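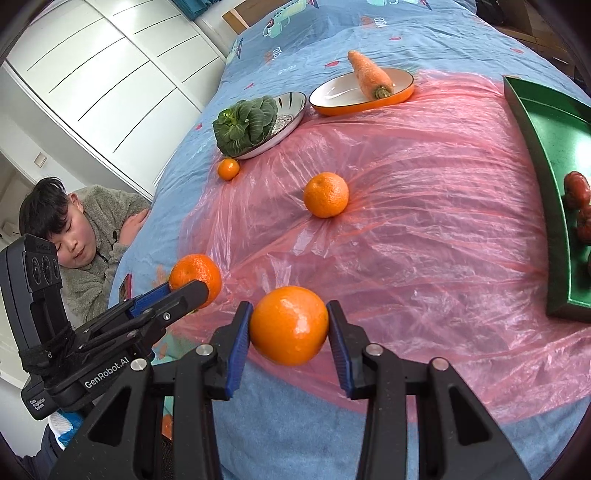
Mandarins and bok choy on the airplane bedspread, sleepy supervisor at the edge.

Filed under: Diary / Home & Family

Friday, August 12, 2022

Day 4 of no kitchen. The counters are still stacked in the hallway, the sink is who knows where, and Sławomir says the new floor can't be walked on until tomorrow at the earliest (he said that yesterday too, bless him). So the groceries live on the bed now. I spread the big pink plastic sheet over the covers before anything got set down, and I'm pretty proud of myself for that, even if it crackles like a bag of chips every time you touch it.

I have to say, it all looked kind of beautiful up there! Dark green leaves flopping over the side of the bowl, one carrot with a whole oval dish to itself, and all those mandarins glowing away on the bed. The little guy in his fuzzy fleece folded his arms on the mattress and put his head down over the whole business like an old man at a bus stop. He stayed up way too late last night asking me whether airplanes have kitchens. I said yes, small ones. He said then airplanes are better than us. Fair enough, kid.

Soon-im called right in the middle of it to ask if we wanted her rice cooker. YES we want her rice cooker. She's dropping it off after work and I'm going to plug it in next to the dresser and feel no shame at all.

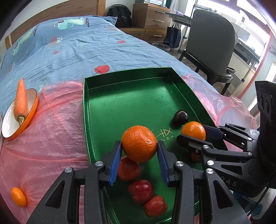
The green tray

Okay, so the best thing I own at the moment is the green metal tray. It's scuffed and scratched and it has faint letters on the bottom that I've never been able to make sense of (an X, an H, an N, an I, and I couldn't swear to the order). It was in a box of odds and ends Azucena gave me when she moved, and I came very close to passing it along in July. So glad I didn't. It has raised sides, so a round thing put down on a soft bed stays where you put it, and that's about all I ask of a tray this week.

Apples went in a slanted line, with the big orange up next to them and the small one off to the right with the plum. I love that plum, it's so dark and shiny it makes everything else look sort of underdressed. I only bought the one and now I wish I'd bought a bagful.

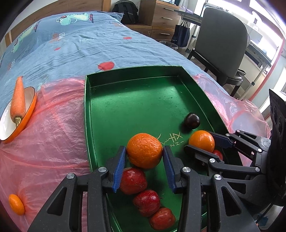
Tomorrow, if the floor cooperates

- Eat the bok choy first, before it wilts. Rice cooker, garlic, done.
- Carrot can wait, it's fine leaning in its orange-rimmed bowl.
- Ask Sławomir about the gap behind the stove (again).
- Call Joyce back about Sunday. I'll bring fruit, obviously.
- Wash the duvet anyway, plastic or no plastic.
- Bed by ten, both of us.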